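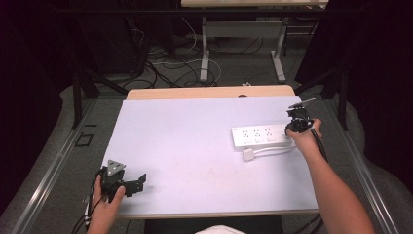

Combien de temps faut-il à une classe pour apprendre quelque chose d'utile sur l'alimentation ?

Plus longtemps que l'heure que les écoles y consacrent d'habitude. Nos ateliers s'étalent sur 48 jours de classe, goûters compris.

Qui sommes-nous

Puleck intervient dans les écoles primaires sur un seul sujet : ce que les enfants mangent et ce qu'on leur raconte à ce propos. L'association a été créée par Ghazala Baloch, diététicienne, qui sortait d'une tournée de spectacles scolaires et doutait sérieusement de leur effet. Les élèves chantaient très bien la chanson des légumes. À la cantine, les haricots repartaient à la poubelle.

Nous nous méfions donc des mascottes, des pyramides plastifiées et des diplômes de « super mangeur ». Nous nous méfions aussi de nos propres chiffres. L'an passé, 362 élèves ont suivi le programme et plus de 200 familles ont répondu au questionnaire final. Elles se disent ravies. Un questionnaire rempli par des parents ravis ne prouve pas grand-chose, et nous préférons regarder les restes des plateaux.

Nos ateliers

Terkon (cycle 2) : goûter, comparer, avoir le droit de ne pas aimer.
Tondadico (cycle 3) : lire une étiquette, repérer ce qu'elle tait.

Nous ne prenons pas d'argent des marques alimentaires. On nous en propose chaque année en avril, au moment où les écoles bouclent leurs projets.

Participation demandée : 50 euros par classe. Les inscriptions se font par l'école, après un premier rendez-vous avec l'enseignant.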